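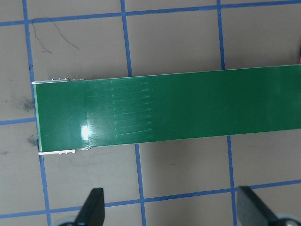
Prepared by Kalliopi Trajkovski and Consolacion Lagman, Tudanik Bench Practice Collection
Last revised in April

Tudanik Long Boards: Data Card and Read Me

Summary

Tudanik Long Boards is a collection of still pictures and written bench notes concerning the handling, inspection and sorting of long, narrow printed circuit boards. It was assembled at the Drumen workshop for instructors and students in electronics repair and materials recovery programs. The release contains 3000 pictures and 1950 bench notes. Not every picture has a note, and a small number of notes refer to more than one picture.

The opening picture comes from the inspection portion of the collection. The board is a flat strip with a green solder mask, wider at its left end, and it lies on the gray mat with the blue tape grid. Nine faint parallel traces can be made out through the mask, a little left of centre.

Please read the section on known limitations before using the collection for assessment.

Background

The Drumen workshop receives retired electronic equipment from public institutions and small businesses. Long boards have always been awkward to process. They do not fit the standard trays, they are easily flexed when lifted from one end, and their shape makes them hard to store in the same drawers as ordinary boards. Instructors had been teaching their handling from memory and from a short set of photocopied sheets, which had become difficult to read.

The collection began as a replacement for those sheets. It was enlarged when the Prilline campus asked for teaching material on visual inspection, and again when the sorting notes were brought into the same format. The older sheets have been withdrawn and should not be used alongside this release.

Contents of the release

The release is arranged in four folders.

inspection
Boards laid out for visual examination. Notes in this folder record the apparent condition of the mask, the edges and any parts that can be seen.

handling
Boards being lifted, turned, set down or moved between work areas. Notes describe the recommended grip and the support required.

sorting
Boards grouped by length, mask colour or general construction. Notes give the sorting category and, where there was disagreement, the reasons offered by each reviewer.

storage
Boards in racks, sleeves and trays. This is the smallest folder and has had the least review.

Each folder also contains an index in comma-separated form. The fields are as follows.

item: the number assigned to the board or group of boards
folder: one of the four names given above
note: the text of the bench note, where one exists
mask: the mask colour in everyday words
surface: marks, glare or wear visible on the board
reviewer: the initials of the person who approved the note
status: open, reviewed or withdrawn

The surface field is free text. Earlier versions used a fixed list of terms, but the list was found to be too coarse for scuffs and specks, and reviewers were choosing the nearest term in order to finish the form.

The inspection surface

Inspection is carried out on a matte gray mat marked with blue tape lines. The tape grid is a visual aid for placing boards and for referring to a position when two people are discussing the same board. It is not a measuring scale, and no dimensions should be calculated from it. Tape is replaced when it lifts, and the new lines are not guaranteed to match the old ones.

Boards may be laid parallel to the grid or at an angle. A diagonal placement is acceptable and is common with long boards. The note should describe features in relation to the board itself - for example, near the wider end or along the upper edge - so that the description remains useful if the board is turned.

Overhead lighting is left on during inspection. A glossy mask will often return a bright white patch, and the patch can hide fine detail. Students should learn to recognize it. A reflection is not to be entered as a stain, a residue or a worn area. In the opening picture the white spot near the left end is a reflection, and the paler sheen surrounding it should be treated in the same way. Marks elsewhere on the same board, including the very faint scuffs and specks farther to the right, are properly recorded in the surface field.

Writing a bench note

A bench note is a short statement of what the writer can see. It should be understandable to a colleague who has the picture and has not handled the board. Part numbers and makers' names are entered only when they can be read. The function of a board is entered only when it is known from the intake paperwork, and the note must then say so.

The following entry is the approved note for the opening picture.

item: 60
folder: inspection
mask: green
surface: glossy; reflection near left end; very faint scuffs and specks toward right
note: Long flat strip, wider at left. Thin lighter edge at the left end where bare board material shows. Nine faint parallel traces left of centre, running along the length, each with a small thickened tip at its right side. Narrow white and silver strips extend past the upper left and lower left edges, each with a row of small metallic features. Nature of these features not confirmed. Function of board not stated.
reviewer: KT
status: reviewed

The wording on the metallic features was settled after review. One reviewer had entered them as surface-mounted components and another as solder points. Neither reading could be confirmed from the picture, and the neutral term was retained. Instructors may find the entry useful when discussing how much a note should claim.

Terms used in the notes

Board: the flat base material and its coating, together with anything permanently attached.

Mask: the coloured coating over the base material and copper. Colour is given in plain words such as green, blue or black. Trade names for colours are not used.

Trace: a line of copper, including one visible only as a change of tone through the mask.

Strip: any long narrow piece. The word may apply to the whole board or to a smaller part extending beyond it, and the note should make clear which is meant.

Edge: the outer boundary of the board. An edge where bare base material is visible is described as an exposed edge in the sorting folder and as a bare edge in the inspection folder. The two terms have the same meaning and will be reconciled in a later version.

Handling guidance

Staff and students are to hold long boards by the edges and support them at two points. A board should not be carried by one end. Clean, dry hands are sufficient for boards already assigned to teaching. Gloves are required for boards that have not yet cleared intake, and for any board with a broken or splintered edge.

When a board has parts extending from beneath it, these are not to be used as a handle. The board is lifted from its plain section wherever that is possible and lowered flat onto the mat. Sliding is discouraged, as grit on the work surface will mark the mask.

Food and drink are not permitted at the bench. Hands are to be washed at the end of each session.

Review process

Each note was written by one person and read by a second. Where they disagreed on a matter of fact, the note was returned to the writer with the point marked. Where the disagreement could not be settled from the picture, the claim was removed or reduced to a more general description. Ms. Lagman reviewed the sorting and storage folders. Ms. Trajkovski reviewed inspection and handling, and maintains the combined index.

Spelling follows Canadian practice. Some early notes were prepared with a different dictionary and contain both "color" and "colour". A search of the index should allow for either.

Known limitations

Green masks are heavily represented. Students trained only on this material may be slow to notice fine traces under black or white coatings.

The pictures do not establish whether a board works. No electrical test results are supplied, and the presence or absence of visible damage should not be taken as evidence of working condition.

Many long boards extend past the edge of their picture. Overall length cannot be determined in those cases, and the note should not attempt it. The sorting category for length was taken from the physical board at intake.

Glare has not been removed. It obscures detail in a number of inspection pictures, and the surface field does not always mention it.

The storage folder is incomplete and still carries several notes with the status "open".

Suitable uses

The collection is intended for classroom discussion, practice in note writing, the preparation of handling guides and the testing of visual search tools. It may be used in research on description and inspection, provided that the limitations above are reported.

It is not suitable for grading boards for resale, estimating metal content or identifying replacement parts.

Changes in version 2

Index files were moved into their respective folders. The fixed list of surface terms was replaced by free text. The Georgiou sorting sheet was retired, and its categories were carried over under plain names. Duplicate notes were withdrawn but remain in the index so that older references can be followed.

Corrections

Corrections should be sent to the collection desk at Drumen with the item number, the folder name and the proposed wording. If a correction concerns a visible feature, please state where on the board the feature appears. Proposed changes are held until both reviewers have read them, and accepted wording is entered at the next revision of the index.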